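A morning at the Skirnen open house

I'd been on the mailing list for the Skirnen open house for two years and kept missing it, so when the November one came up I just took the day off and got on the early bus to Hincombe. It's a nice ride until the last stretch, where the bus goes around the same industrial park twice. I got out at the wrong stop and walked in past a tile warehouse and a place that sells boat covers.

Skirnen has the upper floor of what used to be a printing works. You can still smell ink on the stairs, or maybe I wanted to. Coffee was at the top, name stickers, a bowl of those hard mints. We were split into groups and mine got the data floor first, which I was thrilled about because that's what I'd come for!

If you've read this blog before you know I have a soft spot for the unglamorous end of robotics. Everybody loves the demo. I want to see the people who sit there all day making the examples the demo gets trained on. At Skirnen that's a long room with 5 stations down the window side, each one with a table, an arm, and an operator in a decent chair. The operator holds a pair of handles, the arm copies what the hands do, and every try gets saved from start to finish. They call one try an episode. A good day across the whole room is 800 episodes, and their best ever is 1,020, which is written on the whiteboard with a little crown drawn over it.

The current project is called Gandura and it's all laundry. Shirts, dish towels, napkins, anything floppy. We were allowed to stand right behind the operators as long as we didn't lean on the chairs (someone leaned on a chair). Next to each operator is a monitor with the view from the arm's wrist, and I ended up watching that far more than the table.

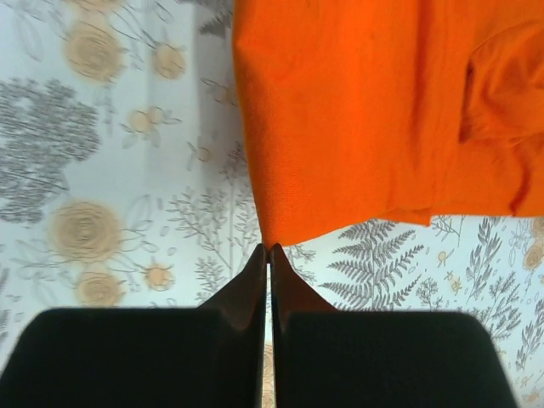
Picking the first grab is the part that eats the time, according to the woman running the tour. A piece of clothing dropped on a table never lands the same way twice, and the system has to learn what's worth pinching from a whole lot of different messes. Corners are the favorite. With the orange cloth the fingertips had gone for the lowest corner on the left, where the fabric lies fairly smooth, and left alone the bunched-up lump over on the other side. I asked if that was a rule. It's more of a habit, she said, and they try to break it up on purpose, so part of every shift is spent starting from the worst-looking spot on the pile. The flowery stuff underneath, with its tan roses and gray ferns, got a lot of comments in our group. One man said his grandmother had those curtains. They change what goes under the clothes all the time, and patterns are welcome, so the model doesn't decide that shirts only exist on plain white tables.

I had no idea how much of the job is sorting afterward. There's a second room, much quieter, where two people go back through the recordings and tag them. Keep, keep with a note, throw out. A dropped cloth that gets picked up again is a keep with a note, because they want the recovery in there. A long pause while the operator scratches their nose is a throw out. I asked how many get tossed and got a smile and no number, fair enough.

Then the bit I'd been hoping for — visitors got a turn on the handles. There was a practice station with a pile of napkins and a line that went out the door. I waited my turn and was terrible. The handles are lighter than you'd expect and there's a tiny lag, so I kept closing on air just above the napkin. I got one corner on my fourth go and folded it into something like a samosa. New operators do 100 practice episodes before any of theirs are saved for training, and I now think that's generous.

A few things I scribbled down from the question session. Operators swap tasks every hour or they get sloppy. Thin knits are harder than thick towels, because two layers come up when you wanted one. Black socks are hated by everyone in the building.

Lunch was at the Hodoroagă, a bakery across the yard that stays open late on open house days. Get the cheese pastry, skip the soup. They had a stack of Skirnen flyers by the register and the whole line was people with name stickers comparing how badly they'd done on the napkins.

In the afternoon there was a talk on grippers that I half followed and a walk through the workshop, which was fine, lots of drawers. I went back up to the data floor instead of staying for the closing drinks and watched one operator do dish towels until the lights in the hall went off. The return bus leaves from the other side of the road, by the way, and there's no sign.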